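Where Did All the Kitchen Stuff Go? A Project on Sharing a Student Kitchen
Final report, Gratard Hall group

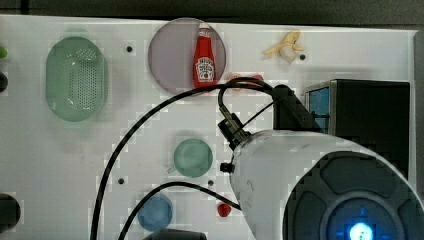

I picked shared kitchens for my project because I live with one, and it drives me a little crazy. Gratard Hall has a kitchen on every floor, and ours on the second floor is the one I know best, so that's where most of this report takes place. My question was pretty simple: why do we keep buying the same things over and over when the cupboards are already full? When I started going through what people own, I noticed that most of it falls into two piles. There's the stuff everybody uses every day, like a round plate, and then there's the stuff you need maybe once a week, like a green colander. The first pile is always dirty and the second pile is always in somebody's bedroom. That split ended up shaping the whole project, so I'm going to call them daily things and sometimes things from here on.

How I did it

I had 30 people fill out a paper survey. I wanted more, but the semester got away from me (midterms, then I got sick, then the printer on our floor died). The people came from Gratard Hall and from Zallidora House across the parking lot, which has bigger kitchens but the same kind of cupboards. I asked what they brought with them when they moved in, what they bought later, and which things they would be okay with sharing.

I also kept a kitchen diary for 2 weeks. Every time I cooked, I wrote down what I went looking for and whether I found it. It was supposed to be a quick note each time, but I got kind of into it and some entries run a full page. My diary is in the appendix if you really want to read about me searching for a potato peeler.

What people told me

Almost everyone said they were fine with sharing sometimes things. Graters, strainers, baking trays, the big pot – go ahead, use it, just wash it. Daily things were a totally different story! People got surprisingly protective about mugs. One person wrote "NOT MY MUG" across the whole answer box and left the rest of the page blank.

The part I didn't expect was how many people had bought something they already had access to. They just didn't know it was there. In Gratard Hall the shared cupboard is above the fridge, and if you're my height you can't see past the first row of pans. I only found out we owned a rolling pin when I stood on a chair for this project. Before that I'd been using a bottle.

Money came up a lot too. Several people said they bought the cheapest version of everything at Barajas, the discount store by the bus stop, and that it didn't last until February. I did the same thing. My first frying pan warped so badly that an egg would slide to one side and stay there.

What I tried

For the second half of the project I set up a small shared shelf in our kitchen. I cleared out a low shelf, taped a list inside the door, and asked people to put sometimes things on it with a piece of colored tape on the handle. Tape meant "anyone can use this." No tape meant hands off. I split the shelf into 4 sections: baking, draining and straining, cutting, and big pots.

The first few days were slow. I put my own stuff out and it just sat there looking lonely. Then somebody added a muffin tin, and after that it filled up fast enough that I had to move the pots to the floor of the cupboard. The tape was a mixed success. It comes off in hot water, so I was putting new pieces on all the time. I think paint or nail polish would hold up better, and I'd like to test that.

Washing up was the biggest problem. A shared thing that comes back dirty is worse than no shared thing at all, because now you have to clean it before you even start cooking. I added a note to the list asking people to wash and dry before returning. It helped for a while and then people stopped reading it – me included, to be fair.

What I'd change

I'd start the shelf earlier, like in the first week, before everyone goes shopping. Most of the double buying on my surveys happened right after move-in. I'd also ask a different question about mugs, since I still don't get it.

I looked at the housing handbook from Saltov, where a friend of mine studies, and they do a swap table at the end of the year. Leftover kitchen stuff goes out and new students take what they want. I would love to try that here. My write-up for the housing office was limited to 300 words, so the swap table only got one sentence in it, but they have a copy of this longer report too.

Report turned in 9 Nov 2022. The survey form and the diary are attached, and the shelf is still up on the second floor.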